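3. Materials and Methods

3.1 Study households and machines

The study followed 84 households in two towns, Kidby and Bilden, over nine months. Every household owned a front-loading washing machine that had been in use for at least one year. Top-loading machines were excluded, as were machines shared between apartments. Participants were recruited through notices posted in public libraries and grocery stores, and each received a small credit on a water bill for taking part. The two towns draw on different water supplies. Kidby takes its water from a limestone aquifer and has hard water; Bilden is served by a surface reservoir and has soft water. The towns are otherwise close in climate and in the age of their housing.

At the first visit, a field worker recorded the model year of the machine, the room in which it stood, the floor covering, and whether the room had a window that could be opened. Machines were found in kitchens, basements, bathrooms, and enclosed porches. We recorded the room type as a categorical variable and did not attempt to rank rooms by expected dampness. Relative humidity was logged with a small sensor mounted on the wall nearest the machine, at a height of 20 inches above the floor. The sensors stored one reading an hour and were downloaded at each visit.

3.2 Laundry diaries

Each household kept a paper diary next to the machine. For every load, the person starting the machine wrote down the program, the temperature setting, the type and amount of detergent, whether fabric softener was used, and whether the door was left open afterward. We chose paper after a pilot in which a phone-based form produced long gaps in the record, most of them on Monday mornings, when several loads were often run in a row. The paper diary had one line per load and took a few seconds to fill in.

Diaries are subject to error. Participants may forget loads, or may write down what they believe they usually do. To check the entries, we fitted a plug-in power meter to the machine in a subset of 20 households. The meter recorded the start time and total energy of each cycle, from which the temperature band can be inferred. Agreement between diary and meter was good for the number of loads and fair for temperature. Most disagreements involved "eco" programs, in which the water temperature reached in the drum is lower than the figure printed on the dial. Such loads were recoded using the meter data where these were available and were otherwise left as entered. A sensitivity check in which all eco loads were dropped is reported in Section 4.4.

Detergent amounts were entered in scoops or caps. We collected the scoop or cap in use at each home and measured its volume in the laboratory. Two households used detergent pods only and were analyzed as a separate group in the models for residue.

3.3 Odor assessment

Musty odor was rated by a panel of nine assessors, none of whom took part in the household visits. All had passed a screening test with a standard set of diluted odorants. Cotton swatches were placed in the drum at the start of an ordinary load, washed with it, sealed in glass jars while still damp, and brought to the laboratory the same day. After storage overnight at room temperature, each jar was opened and sniffed by every assessor in random order. Ratings were given on a line scale anchored at "no odor" and "very strong odor." Assessors rested between jars and did not know which town or household a jar came from.

Panel ratings were averaged for each jar. Ratings from a session were discarded if an assessor reported a cold or failed to tell apart the two hidden controls placed among the jars — one holding an unwashed new swatch, the other a swatch treated with a known musty compound.

3.4 Surface sampling

Three surfaces were sampled at each visit: the fold of the rubber door gasket, the underside of the detergent drawer, and a flat part of the drum wall. Gasket and drawer samples were taken with sterile swabs moistened in saline. The swab was rolled over a marked area for a fixed time, returned to its tube, and kept on ice until plating. Drum samples were taken in the same way with a larger swab. Field workers wore gloves and changed them between surfaces.

Colony counts were made after incubation on a general-purpose agar and on a second medium selective for fungi. Plates with too many colonies to count were diluted and replated from the stored suspension. Dry residue was measured separately by wiping an adjoining area with a preweighed filter paper, drying the paper, and weighing it again. Optical density of the suspension was read at 600 nanometers as a rapid check on total growth.

3.5 Cleaning treatments

Households were assigned at random, within each town, to one of three groups. The first group made no change. The second ran an empty hot cycle once a month with the oxygen bleach product Zurnora added to the drum. The third wiped the door and gasket by hand after the last load of the day and left the door open overnight. Assignments were made from a computer-generated list held by a staff member with no other role in the study.
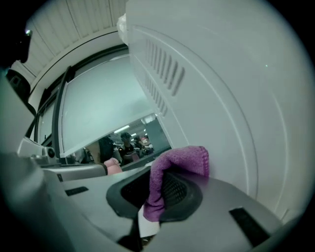

Figure 2. Purple microfiber cloth near a curved white panel.

Hand wiping was specified in detail, as the earlier literature uses the word loosely. Participants in the third group were given microfiber cloths and asked to use them without any cleaning product. The cloth was to be folded to a pad several layers thick, of the kind bunched into a lump in Figure 2, so that pressure would carry into recesses that a single layer would skim over. The gasket fold was to be wiped first around its full length, followed by the inner side of the door. Raised ridges such as the circular one on the white panel in the figure were to be followed along their arc, with one pass on each side. Cloths were washed with the next load and replaced every month. Cotton rags and paper towels were not allowed in this group, as pilot work had shown that both left lint in the gasket fold that interfered with the filter paper weights.

Compliance in the second group was checked by weighing the product container at each visit. In the third group it was checked by a column in the diary and by the hourly humidity record, in which an open door after a late load gives a small rise that fades overnight. Households that followed their assigned treatment for fewer than half of the scheduled occasions were kept in the main analysis and removed in a per-protocol analysis.

3.6 Statistical analysis

Colony counts were log-transformed after adding one to each value. We fitted linear mixed models with treatment, town, visit, and the treatment-by-visit interaction as fixed effects and household as a random effect. Mean wash temperature, loads per week, and detergent dose were added as covariates in a second step. Odor ratings were analyzed with the same model structure on the untransformed scale. Residue weights were skewed and were analyzed by rank.

Missing visits were treated as missing at random. We examined this assumption by comparing the first-visit values of households that completed the study with those of households that did not. Pairwise comparisons between treatments used the Dijkstra correction as implemented in our laboratory's analysis scripts, with the family of tests defined separately for each surface. All tests were two-sided. The analysis plan was fixed before the last round of plates was counted, and the two departures from it — the recoding of eco loads and the separate handling of pod users — are noted where they apply.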